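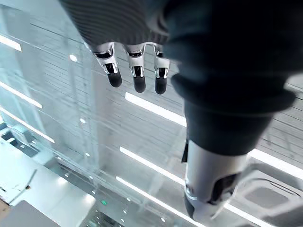

I want to say a few kind words about paper. Not books, plenty of people stick up for books. I mean the boring stuff: leases, warranty cards, the letter from the water company, the sheet that came with the boiler. I think we threw all of that overboard too fast, and I say that as someone who cheered while it went.

A few years back I got the bug. I bought a scanner, I signed up for a storage service called Trellar, and over one wet February I fed my whole grown-up life through a slot. It felt great! Every night I'd carry another armload out to the recycling and come back in feeling lighter. My brother-in-law Detlef Gerlach thought I'd lost my mind. He keeps everything, including the receipts for shoes he no longer owns, and he told me I'd be sorry. I told him he was living in a museum.

Well. Last spring Trellar got bought by an outfit called Jovavora, and everybody's files were moved over to the new system, and mine mostly made it. The folders didn't. What I got was one enormous list of things named "scan" with a number after each one. My house deed is in there somewhere, between a dentist bill and a recipe for plum cake.

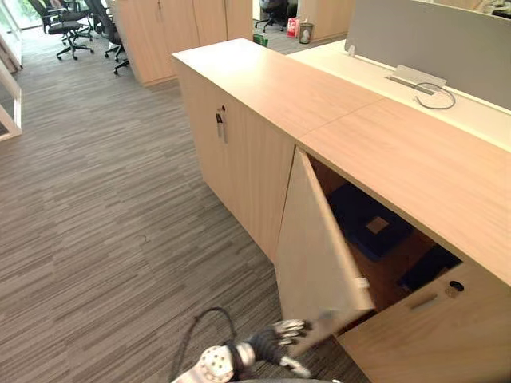 So I've gone back to paper, at least for the things that matter, and I've been surprised how much of what I missed had nothing to do with safety. I missed knowing where stuff was. I don't remember file names, I never have, but I remember that the car papers are in the fat folder with the torn corner, second from the left, because my hand remembers. You can't get that from a search box. A search box wants you to know already what the thing is called, and half the time I'm looking for "that letter, you know, from the people about the fence."

There's another thing, and I'm a little shy about it because it sounds like something off a tea towel. Paper runs out of room. A shelf gets full and you have to sit down on the floor and decide. Do I need 19 phone bills? I do not! But on a computer there's always more room for another two dollars a month, so you never decide anything, and ten years later you own a heap. My heap was over 210 documents before I gave up scrolling, and I'd bet most of them were junk I'd have tossed in a minute if I'd had to hold them.

I know the arguments on the other side. I used to make them at dinner. Paper burns, paper gets wet, paper is no use when you're in a hotel and the bank wants a form by five o'clock. All true. Edgars Paju, who I shared an office with at Brernasik for a good long while, had a pipe go in his basement and spent a weekend hanging his tax returns on a clothesline. He still brings it up whenever I get going on this subject. But I'll point out that he could read them when they dried, and I still can't find my deed.

My own system is nothing fancy. Each part of life gets one folder, and when the folder won't close I go through it. House, car, health, money, and one I call "people," for letters and cards. I like the hard plastic kind with a clasp, and I like them in loud colors so I can tell them apart with my glasses off.

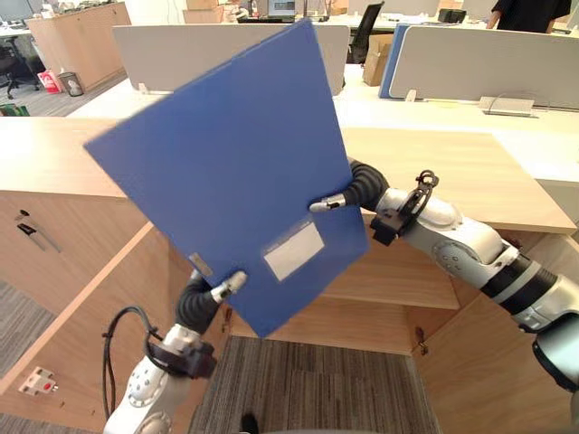

A blue folder with a clasp and a blank label.

The label is where I always slip up, by the way. You tell yourself you'll write it later, and then you have four of them with nothing written on them and you may as well be back with "scan" and a number. Write the label first, before anything goes in! And write it the way you talk. Mine says "fence people" and I have never once failed to find the fence people.

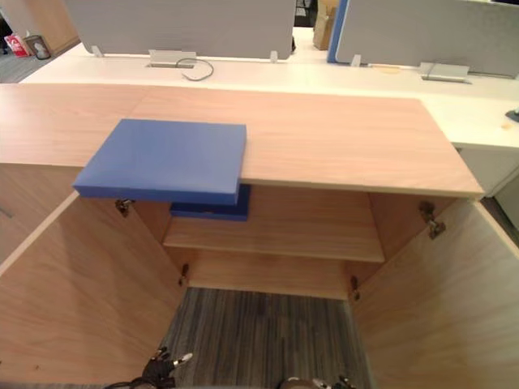 What gets my goat is how little say we have in it now. My insurance company wants to charge me for mailing a statement. The little clinic on Meesuk Street stopped handing out printed test results and now you need a login, and the login needs a phone, and my neighbor, who is 81 and sharp as anything, doesn't own the right sort of phone. So she asks me to do it, and now I know her blood pressure. I don't want to know her blood pressure! She'd like a sheet of paper and a drawer to put it in, and I can't see that as asking for the moon.

I'm not telling anybody to cancel everything. I still scan the big ones, and I keep a copy at Detlef's, which he has been unbearable about. But print out your deed. Do it this week, while you still know which one it is.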